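Stivum Publishes First Results From Household Chore Trials

Door handles and laundry remain the hardest tasks for home robots, company says

SKOSTTHORPE, Fri 16 November – Stivum, which develops control software for two-fingered robot arms, today released the results of its first full round of household chore trials. The report covers 24 everyday tasks, from opening a room door to putting away dishes, and concludes that machines are not ready to do most of them without a person nearby.

The trials were run in simulation and then repeated, for a smaller set of tasks, in a furnished test apartment in Skostthorpe. In all, the company logged 1,949 simulated attempts. Of those, 819 ended with the task completed and no help from an operator.

"That is less than half, and we think people should see the number as it is," said Sheena Galbraith, head of testing at Stivum. "A person who wants a machine to clear the kitchen after dinner will have to wait. A person who wants one to pick up toys from a flat floor may not have to wait as long."

Picking up single, rigid objects and placing them in an open bin had the best results. Wiping a table came next. Folding clothes had the worst, followed by tasks that begin with a closed door.

Doors get a chapter of their own in the report. A lever handle has to be found, reached from a workable angle, pressed down far enough to release the latch, and held there while the arm and base move together. An error early in that sequence usually ends the attempt. The software also had more trouble with dark doors in dim rooms than with pale doors in bright ones.

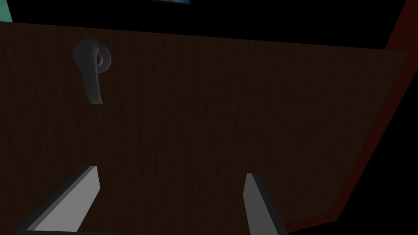
Stivum plans to spend much of the coming year on this part of the work. "A robot that can load a dishwasher but can't get into the kitchen is of limited use," said Jörg Petersen, who leads the company's motion planning group. "We would like doors to be boring by the time we publish again."

The report also looks at shop-floor chores. Prornia, a maker of shelving and storage fittings, supplied five tasks taken from its own packing area, including sorting brackets by size and closing filled cartons. Results were better than in the home tasks, which the authors put down to fixed lighting and parts that arrive in the same place each time. Prornia has not set a date for using the software in production.

"Our packers read the draft and agreed with most of it," said Nele Tiedemann, operations manager at Prornia. "Sorting looks close. Closing a carton that has been filled a little too full does not."

A second round of trials begins in January. It will add stairs, drawers that stick, and round door knobs – all left out of the first round – and will repeat every door task under three levels of light. Task definitions and scoring rules will be available to outside research groups on request.

About Stivum

Stivum develops control and planning software for robot arms used in homes and light industry. The company is based in Skostthorpe.

Press contact: Muchen Lu, Stivum press office, Skostthorpe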